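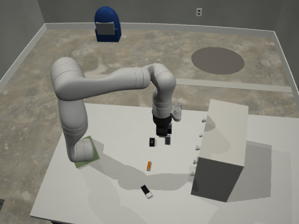
作業ノート 7/15/19 藍の発酵建て、35リットル甕

6月に仕込んだ甕の続き。前回までの記録は青い表紙のほうにある。

朝の状態
液温26度。表面の膜は薄く、紫がかった光沢が中央にだけ出ている。泡は前回より小さく、縁に寄っている。匂いはまだ甘い側で、腐敗臭なし。pHは10.6。先週の値より少し下がったので、消石灰を小さじ2杯足して静かに攪拌した。攪拌は底の沈殿を起こすまで。泡立てない。

午前
ふすまを煮て足すかどうか迷ったが、見送り。前の甕では暑い時期に餌をやりすぎて、2日でpHが落ちた。今回は石灰だけで様子を見る。

試し染め
布はPeltoneの綿と書きかけたが、正しくはPeltonenの綿ローン。精練済みのものを10センチ角に切って使用。比較用にSernalitzの麻も同じ大きさで用意した。どちらもぬるま湯に一時間浸けてから軽く絞った。

1回目 浸し2分、空気酸化4分。綿は薄い水色、麻はほとんど灰色に近い。
2回目 同じ条件。綿はむらが少し出た。絞りが甘かった箇所と一致する。
3回目 浸しを4分に延ばした。麻がようやく青く見えるようになった。
4回目 3回目と同じ。綿はこれで浅葱くらい。

水洗い後、麻のほうが色落ちが大きい。洗い水が三度替えても黄色かった。灰汁の抜けが悪いのか、糊が残っていたのか。次は麻だけもう一度精練してから比べる。酢酸での中和は今回していない。

糸
Gadanoの毛糸も染めたいという話が出ているが、このpHでは毛が傷むので甕には入れないこと。やるなら別に小さい還元浴を立てる。かせの総量は354グラム。分けて染めると色が揃わないので、一度に入る鍋を先に探す。棚の下のほうろう鍋は縁が欠けて錆が出ているため使わない。

道具
・攪拌棒の先が割れてきた。やすりをかけて当面使う。
・pH計は校正液の期限切れ。試験紙と0.3ずれていた。上の10.6はpH計の値。
・温度計は問題なし。
・ゴム手袋の中サイズが残り少ない。Jerkudaに注文するときに消石灰も一緒に頼む。

午後
液温28度まで上がった。窓側の甕だけ高いようなので、すだれを下ろし、甕の周りの毛布を外した。冬のまま巻きっぱなしになっていた。夕方の攪拌で27度。膜は朝より広がり、棒ですくうと液は黄緑色、空気に触れてすぐ青くなる。還元は足りていると思う。

染めた見本は台帳の藍の頁に糸で留めた。日に当てる分は半分を厚紙で覆って南の窓に貼ってある。動かさないでほしい。

次にやること
麻の精練のやり直し。炭酸ソーダの量は布の重さの4パーセントにしてみる。
校正液を買う。
甕は明日は染めずに休ませる。攪拌は朝だけ、蓋は少しずらしておく。
pHが10.3を切っていたら石灰をもう小さじ1杯。それより高ければ何も足さない。
型紙の糊置きは甕が落ち着いてから。糊の配合は前の頁のままで、米ぬかだけ新しいものに替える。古い袋は虫が入っていたので捨てた。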